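Build the kitchen first, then the robot 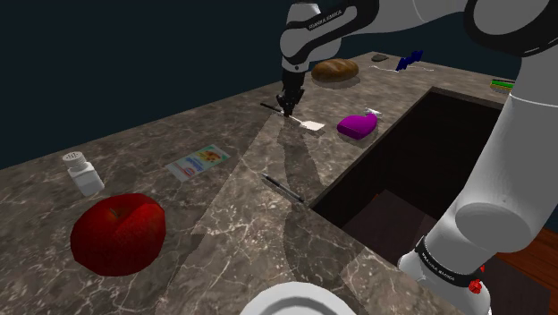
Bogumił Jabłońska wrote to me that a simulated kitchen teaches you only about simulated kitchens, and that I should spend my evenings with a screwdriver. I have thought about this remark for most of December, and I still want to disagree with it.

At Fledbridge, our shared workshop, six of us are making a kitchen helper. We call the project Caruso. The real arm will be a small one that we build from printed parts and motors bought second-hand. In the simulator we use a Franka model for now, with seven joints and good manners, while our own drawings are still changing every week. The first task is very modest: go to the spatula on the counter, close the fingers on it, lift it.

The objection is well known to me. A simulator is polite. Motors in it do not get tired, screws do not come loose at nine in the evening, and the table has no wobble unless you write the wobble yourself. All of this is true. I have lost whole evenings at the bench to one bad connector, and no program warned me of it.

But I ask what a beginner learns from the bench alone. In our first winter we built directly. We made one try, something bent, and then we waited up to 30 days for a new part. After such a wait you do not remember exactly what you wanted to find out. You are only happy that the thing moves again. In the simulator we did 300 tries in one night and read the log with breakfast. Many were failures, and a failure with a log is worth more to me than a success which I cannot explain.

There is also the question of mess. People who build at home like to test on a clean table with one cube. I did it too. A kitchen has an apple, a loaf of bread, a spray bottle lying on its side next to the sink, a pen that somebody used for the shopping list. If the counter in your computer holds only the spatula, you are fooling yourself, and here I would agree with Bogumił completely. So we put things there, and we move them between tries. It costs nothing, and it changed how we plan the path of the wrist.

Where I give in is on touch. A thin handle on a hard surface is difficult for real fingers, and our contact settings are mostly guesses – I will not pretend otherwise. For this reason we keep 60 minutes of every workshop evening for the bench, with real spatulas and a real kitchen scale. The numbers from the scale go back into the model. It is slow work and I like it.

My advice to other small groups is to start the two things together, and to be suspicious of any month in which only one of them has moved. Ours in November was the bench. Bogumił has promised to bring his screwdriver in January, and I have cleared a shelf for him.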